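A White Covering for the Work Table

Posted on Monday, October 9, 2023
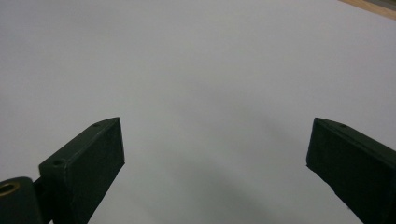
The white covering, with the wood beyond it at the top right corner.

It has been the custom of this blog to report on the larger matters of the household first and to leave the smaller ones for the winter. An exception is made on this occasion. The work table in the back room has been given a new covering, and several readers who followed the earlier entries on that room have asked what was decided.

The table was bought in Oltonbridge in April, from a house clearance, together with two chairs that have since been passed on to my brother-in-law. It is a plain table and a heavy one. The previous owner had used it for potting plants, and the top bore the marks of that use: rings, scratches and one long groove near the middle in which crumbs and pencil shavings gathered. I sanded it twice during the summer. The rings went and the groove remained.

Three courses were considered. The first was to fill the groove and varnish the whole top, as recommended by Mr Osvaldo Rangel, who has restored a good deal of furniture and whose opinion I respect. The second was to have a sheet of glass cut to size. The third was to lay a plain covering over the wood and to accept that the table is a place of work, where paper is cut, parcels are wrapped and the accounts are done at the end of each month.

The glass was ruled out at an early stage on grounds of weight and cost. The supplier, Kekana, quoted a price of 116 pounds before delivery, and the quotation did not include the polishing of the edges. The varnish was ruled out with more regret. It would have required the room to be kept free of dust for several days, and this household contains two children and a dog.

The third course was therefore adopted. The covering was ordered from Rallby in plain white. Patterned coverings were available, and my wife was in favour of a pale green check, but I had found when wrapping parcels in the kitchen that a pattern makes it difficult to see where a thread or a small screw has been put down. White was agreed upon after some discussion. The check may yet be ordered for the kitchen.

Readers intending to do the same may find the following notes of use.

The covering should be unrolled and left flat for at least one night before it is cut. Mine arrived in a tight roll and would not lie down at the ends until it had spent a weekend under the atlas and both volumes of the dictionary.

The table should be measured at both ends. Old tables are seldom square, and mine is 4 millimetres wider at the window end than at the door end. I had measured it once only, and was obliged to trim the sheet a second time.

Cutting is best done on the floor, against a metal rule, with a new blade. A large pair of scissors was tried on a spare strip and left a wavy edge.

No glue or tape has been used. I wished to be able to lift the sheet and wipe the wood beneath, and I did not wish to undo the sanding. It has moved a little in use, chiefly when heavy boxes are pulled across it, and it is put straight again in a moment. Mr Rangel has suggested small felt pads at the corners, and these will be tried before Christmas.

As to its performance, I am able to report favourably. The groove can no longer be felt through a sheet of writing paper, and letters may be written without the pen dropping into it halfway through a word. Ink has been spilled once and was removed with a damp cloth. The white does show every speck of dust in the late afternoon, and the table is now wiped more often than it ever was before. The lamp will have to be moved as well. It stands behind my right shoulder at present and throws the shadow of my hand across whatever I am reading.

The total spent on the table since April, including sandpaper, blades and the covering itself, is still well below the price of the glass alone. A full account will be given in the annual household entry, as in previous years.

One matter is outstanding. Mr Marthinus Tshabalala wrote to ask whether such a covering would withstand a hot iron, as he wishes to use his own table for pressing linen. I have not tested this and do not propose to do so on mine. If any reader has experience of the question, I should be glad to receive a note by way of the contact page, and will pass it on to him.

The next entry will deal with the shelves.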